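Gruvinness Student Manipulation Project
Interim progress report to the Drodside Education Fund
14 Mar 2022

1. Summary

Work in this period moved from building the hand-held grippers to collecting demonstrations with them. The desk-tidying task agreed in the original application has been kept. Students have recorded 478 demonstrations, of which 31 were rejected at review. Spending is within the approved budget and no change to the end date is requested.

2. Equipment

The second pair of grippers was assembled to the Tranureck drawings with one change: the finger slots were lengthened to allow the jaw opening to be adjusted without removing the plate. Fingertips are printed in yellow so that the tracking software can separate them from a dark tabletop.

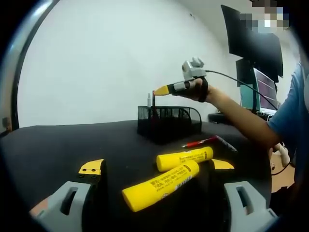

Calibration is now carried out at the start of every session and takes roughly 30 minutes for a full pair. The procedure has been written up as a two-page sheet. Students who joined the club in the autumn can complete it without help, which was one of the conditions attached to the second payment.

3. Task design

The task set uses ordinary stationery: pens, markers, glue sticks and a desk organiser. Each object has a fixed start zone and a free start angle. Early trials showed that the angle of approach had more effect on a clean grasp than the distance travelled, and the task sheet was revised to vary it more widely.

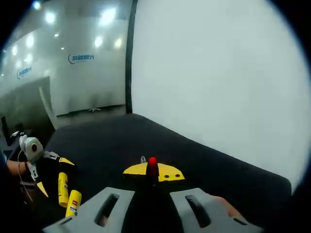 4. Data collection and review

Demonstrations are recorded in short blocks. A second student reviews each block before it is added to the training set and rejects any in which tracking is lost or the object leaves the work area. Most rejections came from cable drag on the wrist during long reaches. Cable routing has been altered and the rate will be checked again in the next period.

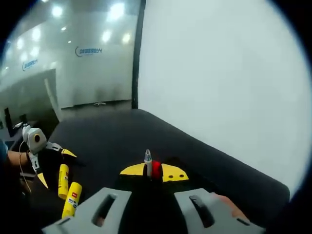

Figure 3. Two hand-held grippers in use, with glue sticks on the table.

Two-handed work remains slower than single-handed work. The Olteanu timing script, which aligns the two recordings, failed on files with dropped frames. A corrected version has been in use for the later blocks.
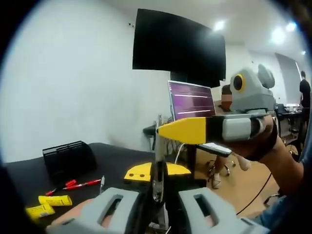 The remaining technical risk is variation in the recorded background. Sessions take place in a shared room, and the cameras have a wide field of view. Seated and standing people, chair bases and a laptop screen can all fall within it, along with the ceiling lights. The students will compare training runs with and without background masking before any further blocks are recorded.

5. Next period

Complete the masking comparison. Repeat the rejection count with the new cable routing. Run the first trained policy on the bench arm and report grasp results for each object type. The final report will be submitted in June.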